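Questions about the Hododska placement results

Last edited in July by Tobiloba Akande. Section numbers refer to the method note, not to the older Nurell draft.

**What was measured?**

Whether a policy trained on one camera position still places an object on the intended target when the camera is moved. Nothing about speed or grip force is claimed.

**How many demonstrations were used?**

3,609 in total, collected by teleoperation. The reduced set has 1,607. Both were filtered with the same script, and the filter thresholds are in section 3.

**Why is the table divided with tape?**

Start positions are drawn per cell, so the split between training and test cells can be checked by eye. The cells are not equal in size and the policy is never given the grid as input.

**Which views does the policy receive?**

A fixed workspace view and a head view. They are cropped and resized separately, then encoded with shared weights. 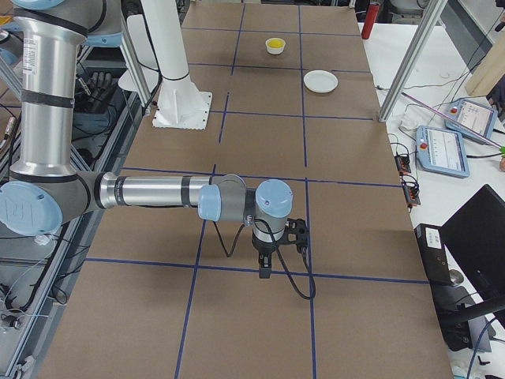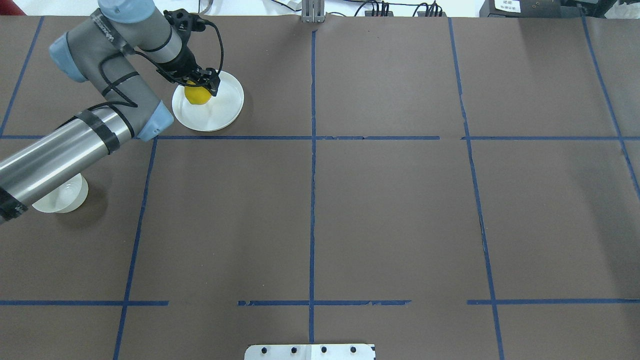

*Fixed workspace view first, head view second. Bowl, plate and tape grid appear in both.*

**Does sharing the encoder hurt?**

Slightly, on the full set. On the reduced set the shared encoder did better than two separate ones - see Table 4. Suleiman Osagie reran this with new seeds and the ordering held.

**What counts as a success?**

The object is at rest on the plate and the gripper is open at the end of the episode. An object touching the rim and the table at once is a failure. Hadiza Bassey and Bogdan Chmielewska labeled the trials independently; disagreements were scored as failures.

**How many evaluation trials?**

500 per condition. Trials stopped by a controller fault were repeated from the same start cell and are listed in the log.

**Can I compare these numbers with Tomoana?**

No. Tomoana used 1,510 demonstrations and a looser success rule.

**Is the depth channel used?**

No. It was recorded for part of the set only.

**Known problems**

Reflections from the metal arm links change with the lighting and we did not control for this. Calibration files from before the Fundov release have the wrist offset in the wrong sign. Eugénie Perrin has the corrected ones.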